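Print | E-mail this page
12 comments | 31 shares

Legislative Study Group – February meeting minutes

Taken by me again, Sixten Bakke. If I got your point wrong, write to me and I'll fix it before the next packet goes out.

We started at 6:40 p.m. in the upstairs room at Hornero. January's minutes passed with one fix: I'd put the water rates bill in the wrong chamber. Sorry!

1. Public records fees

This ate most of the evening. The bill would let state agencies charge for staff time once a records request goes past a set number of pages. The first draft said 50 pages and the version that came out of committee says 500, so somebody over there has been listening to somebody. I read the new section out loud, twice, because the printed copies were hard on the eyes.

The Joltorora Street people are still against it. Their worry is that an agency could count attachments and duplicates toward the 500, and I have to say I couldn't find anything in the text that stops it. We went back and forth on whether to ask for a clear definition of "page" (yes, really) or to ask that the fee section come out altogether. The vote was for asking for the definition first, with the second request held back for floor debate. I voted the other way – and I'm saying so here because I was asked to.

I'm drafting the letter. It goes to the Agbenyega office first, then to the rest of the committee.

2. Open meetings notice

The House passed its version, which moves the notice for special meetings from one day to three. The Senate hasn't scheduled it. I called the clerk's line twice and got a very nice person who didn't know either. We agreed to leave this on the agenda and not spend more time on it until there's a hearing.

There was a side conversation about whether a post on a county web page counts as notice. I wrote down most of it and then lost the thread, so if you care about that one please send me two sentences.

3. Trudier redistricting map

The Trudier map moves 506 households from one county board district to the next. People who live along the creek want to know which polling place they'd use, and the map doesn't say. I'll ask for the precinct sheet. We didn't take a position.

4. Hearing day

We're carpooling to the capitol again. Leave at 7:15 a.m. from the Hornero lot, please, because testimony sign-up closes early and last time we were almost too late. Written testimony is fine if you can't come. Keep it to one page, put the bill number at the top, and say in the first line whether you're for or against.

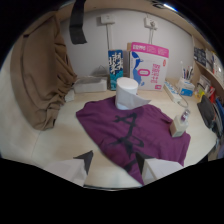 Purple T-shirt with the black design, laid out on the desk.

5. Other business

The room is ours for March, same hour. I still need someone to take minutes in April while I'm at my sister's – it's easier than it looks, and I'll send you my template.

We finished at 8:25 p.m.

S.B.

Print | E-mail this page
Share (31)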